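Section 3: Your first shift with the hand-held grippers

Last updated: March

Welcome to the part everyone at Bredau looks forward to! The Marby arms on the packing line learn from people who already know how to handle fruit, so your job here is to show them how it's done – with your own hands, at your own pace.

1. Put the strap on before you pick up the gripper, and check that both pads are clean.
2. Open and close the jaws a few times away from the table.
3. Bring the open jaws down over one piece of fruit. Start with a citrus and leave the soft ones for later.
4. Close gently, lift, and set it down where your task card says.
5. Log the run and take your break on time.

Caution: Don't squeeze harder when a piece slips. Let go and start over.

Note: A full set is 198 runs, spread over as many shifts as you like. Kohei Sekiguchi took three weeks, and his runs are lovely.

Fruit dish on the round table:
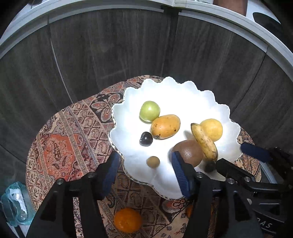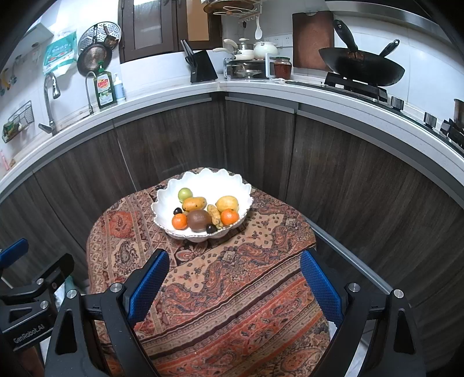 6. If a run goes badly, mark it "retry" and keep it. Misaki Miyazaki goes through these with each new starter, and they make great teaching material.

Note: Packers who finish this section can move on to line setup, covered in Section 4. Bring your log.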